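Three Fingertips, One Network Cable

10/19/24

I've had the cable task running in simulation since July, and I finally sat down and compared fingertips properly. I kept putting it off and tuning the controller instead, which was a mistake that cost me most of the summer.

The task is simple to say. A small rack stands on a table. There is a network cable lying behind it. The arm has to come down, pick up the cable near the plug, and bring the plug to a port. I do this in simulation first, then try it on the arm we have in the shop in Dedham. Mireille Kanaan runs the real arm most days, and I do most of the simulation work at night from home.

The gripper body stays the same for all of this. It is a two-finger parallel type with linkages, and the tips come off. I had three sets of tips to compare:

The flat ones that came with the gripper. Wide pads, square ends.

The narrow ones from Stideo. These taper to a point and have a softer rounded end.

A set Nabil Najjar drew up with a groove across each pad, sized for a cable. We call these the Masri tips, after the folder he saved them in. The name stuck.

I modeled all three with the same mass and the same friction, and changed only the shape. I know the friction isn't the same in real life. I wanted to see what shape alone would do before I let anything else move.

How I ran it

Each set got 70 tries. The cable starts in a slightly different place each time, and so does the rack, within a few centimeters. The random seed was 2206 for every set, so all three tips saw the same list of starting positions. I didn't do this the first time I ran the comparison, and the results were close to useless. One set of tips had been given an easier list than the others and I spent an evening being pleased about it.

The controller was the plain one. It moves to a point over the cable, lowers, closes until the force passes a limit, and lifts. It does not look again on the way down. I have a version that does look again, but it hides problems with the tips by correcting for them, so I turned it off.

I left the lights in the simulation alone, with the strong shadows on. The wrist camera has to cope with those in the shop too. Nabil thinks I should run with flat lighting first and add shadows later. He may be right, but I was already set up.
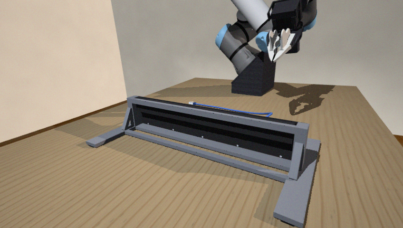 Gripper above the table, with the rack in front and the blue cable behind the top beam.

The trouble with this layout is the top beam. The cable lies right behind it, so the fingers have to come down close to the beam without touching it. With a wide tip you have very little room. If the wrist is turned a few degrees the wrong way, one finger comes down on the beam and the arm stops.

The flat tips

These did the worst, and I expected that. They hold very well once they have the cable. Getting there is the problem. More than 11 of the tries ended with a finger on the beam before the gripper had closed at all. I could cut that down by lifting the approach point and coming in from the robot's side of the rack, but then the wrist ends up at an angle where it can't line up with the port afterward without letting go.

I would still use the flat tips for anything out in the open. They are forgiving. You can be off by half a pad width and still get a good hold.

The Stideo tips

The pointed tips get in where the flat ones can't. Clearance at the beam stopped being a problem almost right away. In the simulation I could bring them down nearly straight and have room on both sides.

What they give up is hold. The contact patch is small, so the cable turns in the fingers when the plug touches something. On a straight lift it doesn't matter. When the plug meets the edge of the port, it rolls, and then the latch side is facing the wrong way and the try is over. A tighter grip helped a little. Past a certain force the simulated cable started to slide out sideways, and I don't trust the model enough to say whether a real one would do the same.

Mireille put the Stideo tips on the real arm for an afternoon and saw the rolling too, so at least that part carries over. She did not see the sideways slide, but she also wasn't pushing the force as high as I was.

The Masri tips

I wanted these to win and they did, mostly. The groove stops the rolling. They are a little wider than the Stideo tips and a good deal narrower than the flat ones, so they fit behind the beam if the wrist angle is right.

The weak point is that the groove only helps if the cable lands in it. If the cable crosses the pad at an angle, it sits on the lip of the groove and the hold is worse than with a plain flat pad. So these tips ask more of the camera than the other two. The angle estimate has to be good. Ours is fine where the cable runs straight, and poor close to a bend.

Nabil is drawing a second version with the edges of the groove cut back at a slope, so the cable can slide in as the fingers close. I'd like to try that before I decide anything.

Things I got wrong

The collision shape on the rack was too big for the first week. I had wrapped the top beam in one simple box and the box stuck out past the beam at the back, right where the fingers go. Every tip looked bad. If you are doing anything near a thin part, turn on the collision view and look at it before you start collecting numbers.

I also had the cable too stiff. It acted like a rod, and when the fingers pushed one end the other end swung. A softer cable takes longer to run but it behaves more like the one in the shop. I went through several values and settled on one by hanging the real cable off the bench and matching the sag by eye – not very scientific, but close enough for this.

And I forgot to reset the gripper opening between tries for part of one run. I threw that run out.

Where this goes next

The people at Sketusstead want to see the task done on a full row of ports, and they care more about how often it works than how fast it is. That makes me lean toward the Masri tips with the second look turned back on. The extra look adds time to every pick, but it should fix most of the bad angles.

Before that I want to redo the whole comparison with friction set separately for each tip. Mireille has offered to measure it on the bench with a spring scale. I also want a version with the cable lying closer to the rack than it does now, since people in the shop don't leave it neatly placed for the arm.

If you have used grooved tips on thin cable, I'd be glad to hear what groove depth you ended up with. Ours is a guess. Comments are open, or you can use the contact page.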